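Cimach push sweeper: a long look at a simple thing

I've wanted a decent push sweeper ever since my grandmother let me run hers up and down the hall, so when the Cimach went on sale at Stojanovska in January I brought one home and have used it nearly every day. It has no cord and no battery, just two brushes and a dust tray, and it lives on a hook behind the pantry door.

The handle comes in four pieces that screw together. Tighten them well, then tighten them again after a week, as mine worked itself a little crooked (I blamed the floor for days!). After that it glides along beautifully, and it's quiet enough to use while the baby next door is napping. 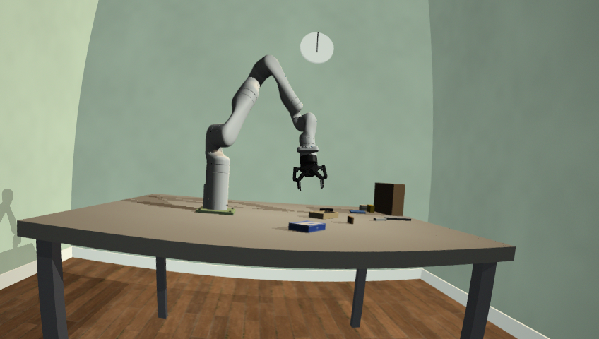 Zlatko Kos: Had mine for eight months and I agree about the handle, but you're too kind about the tray. It pops open if you so much as bump a chair leg, and then you get to sweep everything twice.

I take the point about the tray, Zlatko. Mine has opened on me too, mostly when I've let it get too full. Emptying it after every room helps, and I've put a strip of tape over the catch, which looks awful and works very well.

Crumbs, dry leaves and cat litter all go up on the first pass. Rice takes a second one. Long hair is the real trouble – it winds around the front brush, and I end up sitting on the back step with an old comb,

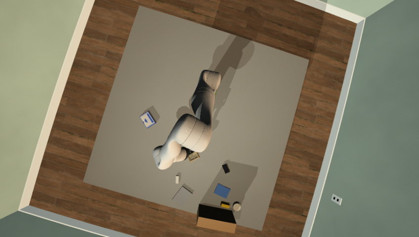
picking it out strand by strand, which I find sort of peaceful if the weather is nice. The brush does lift out with a firm tug, so at least you aren't working upside down.

On bare boards it does best when you push along the grain and go slowly over the seams. Low rugs are fine. Thick rugs are hopeless, and for those I still drag out my old Deteck vacuum and grumble.
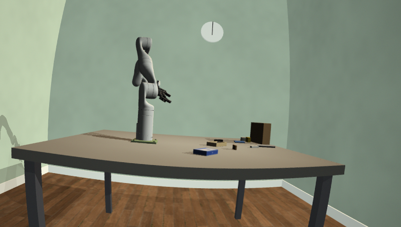
Brown wood planks, green walls.

Would I buy it again? Yes, and I've already given one to my sister. Four stars from me, and I'd gladly add the last one for a better catch. 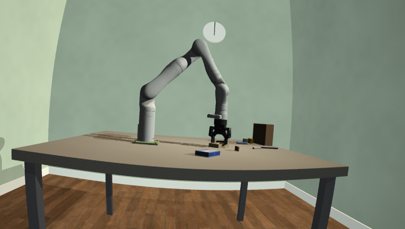 Hinham, Wed 27 September

A small update for those of you who wrote in. The front brush has finally worn down at one end, and a new pair slid in without any tools. The tape is still on the tray.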